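Armelle Riviere had been awake since five when I got her on the phone, and she wanted to talk about towels. Her group's project, Enero, teaches robot arms to fold cloth, and she'd just finished going through the July results.

"People ask why we don't do shirts," she told me. "I say, come back when we're good at rectangles!"
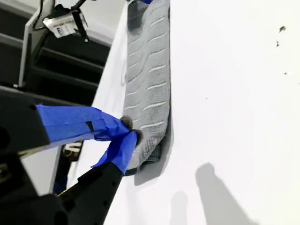

The trouble, she went on, is the pinch. Grab too shallow and the cloth slips, grab too deep and you pick up two layers. Out of 209 attempts with the older policy, 88 ended in a clean fold. The new one, trained on 46 extra demonstrations of bad starts, got there 87 more times over the same number of tries.

"So we fed it failure," she said, laughing. "Thibault hated that idea – he still sort of does." 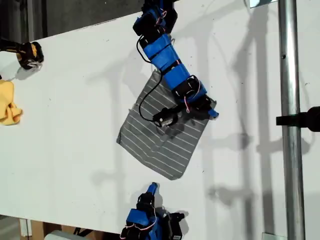 Thibault Besson, who runs the trials, came on the line to defend himself. He worries the policy is learning the pattern and missing the cloth. Thin white stripes on gray, like the ones on the piece lying between the two blue arms, give the software an easy clue to which way the fabric is turned. Plain cloth doesn't. He wants a full round on solid colors before anyone writes a paper, and Armelle has agreed to half of one.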